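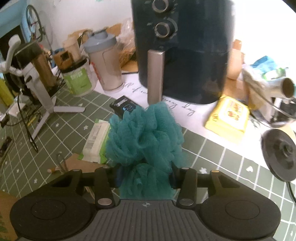

How to Plan a Short Break by Train to Hindale

Pick your dates first. Hindale is busiest in October, when the leaves turn, and rooms in town go early.

1. Take the main line to Bukton and change there for the Onmont branch. Hindale is the last stop.
2. Buy the branch ticket with your main line ticket. The machine at Bukton only takes cards.
3. Leave at least 27 minutes for the change. The branch platform is across the footbridge.
4. Book a room near the station if you have heavy bags. The Rashidi Guest House is a short walk away and holds luggage for up to 6 hours after checkout.

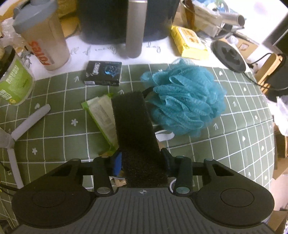 Can I bring a bike on the branch train?

Each train has space for three bikes, and you reserve a spot when you buy your ticket. Folding bikes go on the luggage rack.

Updated November 26, 2024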